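Category: Days Out / Open Doors

Open day at the Jirkovus works, 2020-11-21

Jirkovus opened its gates for one afternoon in November, and I went with my brother-in-law, who used to buy from them. The firm has repaired office equipment in the old Hrnčiar brewery for 30 years. Entry was free, but you had to book a slot, and groups were kept to 7 people.

Our guide was Bořivoj Gajdoš. He started us in the malt loft, now the parts store. The beams are original and so is the hoist, which still lifts pallets up from the yard. Last year 3,309 office machines came in for repair, mostly from schools and town halls. He had the number on a card in his pocket.

The brewery itself was the best part. The cellars go down 2 levels, and the lower one still has the drain channels in the floor. The firm wants to rent it out for storing wine but the stairs are too steep for the insurer. We also saw the brewmaster's office, with its green tiled stove and a wall safe that has never been opened. Clalluritz, the company that did the roof, left a section of the old slates in place on the north side — worth asking to see.

Soup and bread were served in the loading bay. The soup ran out early. Parking is on the street behind the Esport gym, and the walk from there is uphill. Wear decent shoes, as the yard is cobbled and uneven.
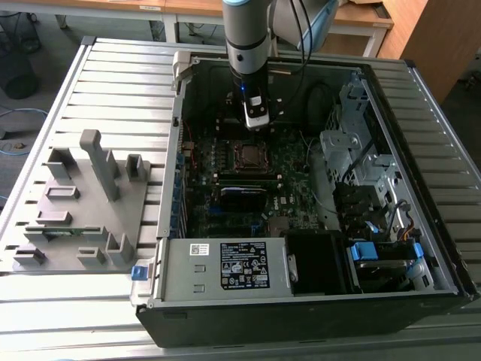
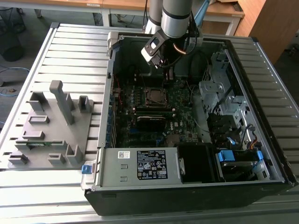
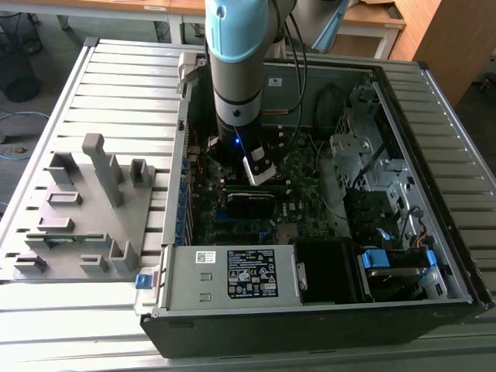

Desktop computers on their sides with the side panel off.

Comments

malthouse_fan: My grandfather worked in the lower cellar. Were the barrel racks still there?

Author: No racks, only the bolt holes in the wall.

Petra K: We had the last slot and got no soup at all. Good tour though.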